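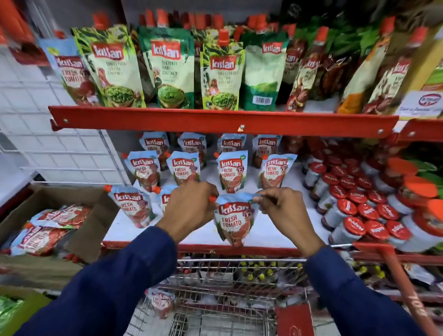

Last changed: 18 January 2018, by T. Gallardo

# Sauce and chutney bay - shelf check

Store: Cultero, Sarmiento branch
Bay: 311
Checked by: Iker Robles
Countersigned: Trinidad Gallardo

Covers the red metal unit with the pouches on it, the floor in front, and the stock cart used to fill it. Mark each line OK, FIX or N/A. Anything marked FIX needs a comment and a name.

## 1. Shelf unit

- [x] **Unit stands firm when pushed at shoulder height** - OK
- [x] **Shelf edges free of burrs and bent metal** - OK. Ran a gloved hand along the full length of each one.
- [x] **Screws on the shelf edge seated and tight** - OK. One turned a little under the screwdriver, now snug. Please recheck at the next inspection.
- [x] **Lower shelf sits level** - OK
- [ ] **Upper shelf sits level** - FIX. Low at the right end by 2 mm. Not dangerous, but pouches creep that way. Florencio to reseat the bracket.
- [x] **Load within the limit on the unit plate** - OK. Pouches are well under it. Do not store glass jars here as overflow.

## 2. Stock on the lower shelf (Kissan Fresh Tomato)

- [x] **Pouches upright, printed side facing the aisle** - OK
- [x] **Spout caps on and seals unbroken** - OK. Look at the orange cap and the ring under it. A cap that turns freely means the pouch comes off sale.
- [x] **No swelling, leaks or sticky patches** - OK
- [ ] **Front row in line with the rows behind** - FIX. The front row was thin when I got there, with a gap in the middle. Bring pouches forward before opening a new case.
- [x] **Dates rotated, oldest in front** - OK

Comment (I.R.): Handle these by the top corners with both hands and set the base down first. Do not lift by the spout. We wrote off 7 last January with cracked spouts, all of them from being pulled out of the case one-handed.

## 3. Stock on the upper shelf (chutneys and other pouches)

- [ ] **Each flavor kept together** - FIX. Chilli Peanut Thecha on both sides of the Chatpati Hari. The two greens are easy to mix up, so read the name.
- [ ] **Pouches facing front** - FIX. A green one was turned so the barcode showed.
- [ ] **Nothing leaning or close to tipping** - FIX. The brown-and-white pouches were leaning. Straightened during the check, but they will go again until the shelf is level.
- [x] **Nothing sticking out past the shelf edge** - OK
- [x] **Top stock reachable without climbing on the lower shelf** - OK. Step stool is back on its hook.

Comment (T.G.): Agree on the leaning. The taller pouches need a divider at the right end. Nesora has clear ones that clip on; Ezequiel is ordering 8 so we can do the next bay as well.

## 4. Floor and aisle

- [x] **Floor dry and clear in front of the bay** - OK
- [x] **No empty cases or shrink wrap left behind** - OK
- [ ] **Cart brake holds** - FIX. Left rear brake slips. Tagged and moved to the back room. Use the other cart.
- [x] **Spill kit in place and complete** - OK

## 5. Person filling the shelf

- [x] **Sleeves close fitting, nothing loose to catch on the shelf edge** - OK
- [x] **Case cutter closed when not in use** - OK
- [x] **Knows where damaged stock goes** - OK. Gray tub, back room, with the Ikside slip filled in.

## Open items

| Item | Who | Status |
|---|---|---|
| Reseat upper shelf bracket | Florencio Llorente | Open |
| Dividers, right end | Ezequiel Cifuentes | Ordered |
| Sort green chutneys by flavor | Iker Robles | Done after check |
| Cart brake | Crescencio Cantero | Waiting on part |

Crescencio - the brake part is the same one as on the dairy cart. If there is a spare in the drawer, use that and let Trinidad know so she can replace it.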